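Can it put the dishes away yet?

My neighbor Arben Petek asked me on Wednesday when he could buy something that would empty his dishwasher. He asks me this a couple of times a year because he knows I read about robots. I told him I'd write it up, so Arben, this is for you.

The short answer is no. The longer answer is that it depends on which chore you mean and how much of your house you're willing to rearrange for it.

Floors are mostly solved. I've had a robot vacuum for 8 years (two different ones) and I don't think about it much. It gets stuck under the radiator, I pull it out, it goes on. Floors are easy for a machine because all it has to do is cover the area and not fall down the stairs. It never has to pick anything up.

Picking things up is where it gets hard. A dishwasher has plates, mugs, a whisk, a plastic lid that flipped over and filled with water. Every one of those needs a different grip, and the machine has to decide which grip before it touches anything. Then it has to find the right cupboard and not knock over what's already in there.

A lot of the work on this happens in simulation first, where nothing breaks and you can run the same task all night. The tasks tend to look small next to a kitchen. Chess is a good one to look at.

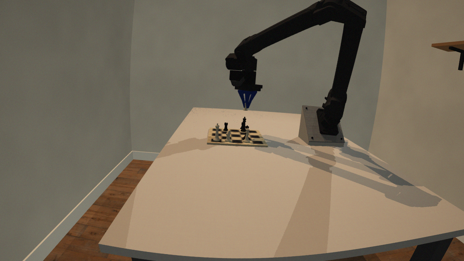 A simulated arm over a small chessboard, gripper closed above the black king.

You wouldn't buy a robot to move chess pieces, but think about what the job asks for. The pieces are narrow and stand close together, and some of them hide others from certain angles. The gripper has to come down between them, close on one, lift it clear and set it on a particular square without tipping its neighbors. Now swap the pieces for wine glasses on a crowded shelf. It's the same problem, and the glasses are worse.

Shop floors are further along, mainly because a shop floor can be arranged to suit the machine. My cousin works at Lerkham, where an arm loads about 400 parts a shift into trays. The parts arrive facing the same way every time. When one arrives sideways, a person walks over and fixes it. She says that happens often enough that they keep a stool there.

My kitchen doesn't have anyone standing by on a stool — that would be me, and if I'm standing there I may as well put the plates away.

So, Arben, my guess by chore. Vacuuming, yes, buy one. Mopping, yes if your floors are flat. Folding towels, maybe before too long, slowly. Shirts, later. The dishwasher, ask me again next October.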